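Ostmont canteen: anyone else getting the kitchen arm?

clivon_nights wrote:
Management at our site are trialling a robot arm for the hot counter. Step one is practising in simulation, on a microwave. Two of us used to run that counter. Now one of us does, and the other (me) is "process support", so I watch a computer try to cook.

pastry_dela wrote:
Ours went in at Rivadeneira in January. Hours stayed the same, but the chat went. You can't moan about the rota to a gripper.

osemer_lina wrote:
Disagree. My wrists have never been better. 814 trays a week and I don't miss lifting one of them.

pastry_dela wrote:
Fine, but who wipes up after it? Did that go in your job description or did it just sort of arrive?

osemer_lina wrote:
It arrived.

clivon_nights wrote:
Where we are as of 22 March 2021, on run 1236:
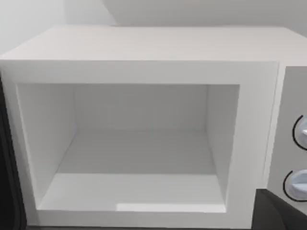
Miroslava from training wants me to write down everything I do without thinking, like giving the plate a quarter turn or listening for the soup. I've filled 2 pages and I'm still on porridge. No extra money for it, obviously.

pilar_e wrote:
Ask for the regrade before you hand over page three.

clivon_nights wrote:
Page three is now in my locker.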